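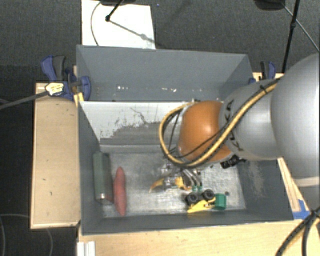
4. Comparison of Finger Sets in Bin Picking

Proceedings > Manipulation > Full Papers > Section 4
Abstract Contents Previous Next References

4.1 Apparatus

All trials were carried out at the Sturkdale laboratory with the arm, mount and bin shown in Figure 3. The bin has sloped grey walls and a bare metal floor, and stands on a light wooden base. Bar clamps hold it at the back corners. Its position was measured again at the start of every session, and the calibration was repeated if the measured position fell outside the tolerance given in Section 3.

Three finger sets were compared. The curved set, in yellow, is the one fitted in Figure 3. The straight set has flat inner faces that remain parallel through the full range of travel. The hooked set has the same flat faces but ends in a short inward lip, following the pattern described by Brandes and Stelmakh in their earlier work on produce handling. All three attach to the same mount, so the wrist, the cable routing and the tool flange were left alone when the fingers were changed. The tool centre point was re-entered after each change and checked against a fixed pin outside the bin.

The arm was driven by the Clastero controller described in Section 3. Approach speed, closing speed and closing force were set once for each finger set during a separate tuning period and then locked. We considered giving the controller a different force for each object class, and decided against it. A single setting places the softer objects at a disadvantage with the straight set, but it reflects how such a cell would be run where the contents of the bin are not known ahead of time.

4.2 Objects

The object pool held 18 items. They were chosen to differ in shape and stiffness, and to include some that one or another finger set was expected to handle badly. The pool included cylinders of several diameters, small caps, toy vehicles with free-turning wheels, blocks, and raw vegetables. Produce was replaced when the skin had been visibly marked, and each replacement was matched to the original by length and by girth at the widest point.

Objects were placed in the bin by hand from a printed layout sheet. Each sheet gave a target position and a heading for every object, and the operator was asked to match these by eye. No jig was used. The resulting scatter is small beside the width of the open fingers, although it does matter for the smallest caps, as discussed in Section 4.5.

Figure 3. Test cell with the curved finger set fitted and partly open above the bin floor. On the floor are a dark green canister and a sweet potato, side by side, with a small toy vehicle and a short green cap towards the front.

4.3 Procedure

A trial began with the arm at its rest pose, clear of the bin. The operator confirmed the layout, entered the sheet number and started the run. The planner then selected an object and an approach, the fingers opened to the preset width, and the arm descended. A trial ended when the object had been released in the receiving tray, when the object was lost, or when the controller stopped the arm on a force limit.

Outcomes were sorted into four groups:

Clean pick: the object was lifted, carried and released without touching the bin wall.
Assisted pick: the object was lifted and released, but only after sliding along the floor or against a wall.
Drop: the object left the floor and was lost before release.
Miss: the object did not leave the floor, or the controller stopped the arm.

The distinction between clean and assisted picks was made from video recorded by a fixed camera. Gerd Wunderlich and Sirkka Sjöberg coded the recordings independently and without access to the controller logs. Where they differed, the trial was reviewed by a third coder, Gisela Bauerfeind, whose decision was final. Most disagreements concerned brief contact with the sloped inner panels, which can be hard to judge when the wrist is between the object and the camera.

Finger sets were changed between blocks of trials, and the order of the blocks was drawn at random. An operator could see which set was fitted, so the placement of objects was not blind to condition. The layout sheets were meant to limit any effect this might have. The bin floor was wiped with a dry cloth between blocks. It had already been scratched and worn in earlier work, and it was kept in that state for the whole study. A new floor plate would have changed its friction as it wore in.

In total, 1,316 trials were completed and coded. Trials stopped by a network fault or by an operator error in entering the sheet number were discarded and run again at the end of the same block. The discarded trials are listed with their reasons in the supplementary tables.

4.4 Results

The curved set gave the largest share of clean picks over the whole pool. Its advantage was greatest for rounded objects lying on their sides, where the fingers reached below the widest part of the object before meeting the floor. Canisters and long vegetables were lifted with little rotation, and the carried pose was close to the pose at first contact. Objects lying side by side, as the canister and sweet potato do in Figure 3, were more difficult for all sets. With the curved set the usual fault in these layouts was an assisted pick, in which one finger came down on the neighbouring object and pushed it away before closing.

The straight set performed best on blocks and on caps standing upright. Its flat faces met these objects squarely and its narrow profile allowed it to work close to the walls. On cylinders it produced most of the drops in the study. The typical sequence was a firm first contact above the centreline, followed by a slow downward roll as the arm rose. Raising the closing force during tuning had reduced this roll but marked the produce, and the setting finally chose a middle course.

Results for the hooked set were mixed. The inward lip supported heavy objects well once it was beneath them. Getting it there required a clear gap at the floor on both sides, and in crowded layouts that gap was often missing. The hooked set therefore recorded many misses and very few drops. In 10 of the misses the lip came to rest on top of the object and the controller stopped the arm on its force limit. No damage to the fingers was found at the inspections that followed these stops.

Toy vehicles deserve separate mention. When a vehicle stood on its wheels, the first finger to touch it tended to roll it out of reach, and this occurred with every set. When it lay at an angle or was held by a neighbour, it was picked without much trouble. We had expected the wheels themselves to catch on the hooked lip, and this was seen only rarely.

4.5 Sources of error

Small caps lying on their sides were sensitive to placement. A cap turned a few degrees from the heading on the layout sheet could present its rim to the fingers instead of its curved side, and the outcome often changed accordingly. We repeated a part of the cap layouts with a placement template and found the same order among the finger sets, though with less spread between operators.

The cables running along the arm and over the wrist put a small load on the last joint in some poses. This load was present for all finger sets and was not removed from the force readings. It may have brought the controller to its force limit slightly early on approaches at the far side of the bin. A test with the cables tied back is planned at the Brastevach site, where the arm is mounted differently.

Finally, the tuning period was carried out by one person, Zoriana Stelmakh, who has long experience with fingers of the straight type. It is possible that the straight set was tuned more closely than the other two. If so, the difference reported here in favour of the curved set is a cautious one for cylinders and produce, and the lead of the straight set on blocks should be read with some care. The tuning records are included with the data so that other groups can repeat this step with their own operators.

4.6 Choice of finger set for the remaining experiments

The curved set was used for the clearing experiments in Section 5, where the bin is emptied without being refilled by hand between picks. The Buschmann object list used there is made up largely of rounded items and has few blocks. The preset opening width was kept as in the present section, and the closing force was left unchanged.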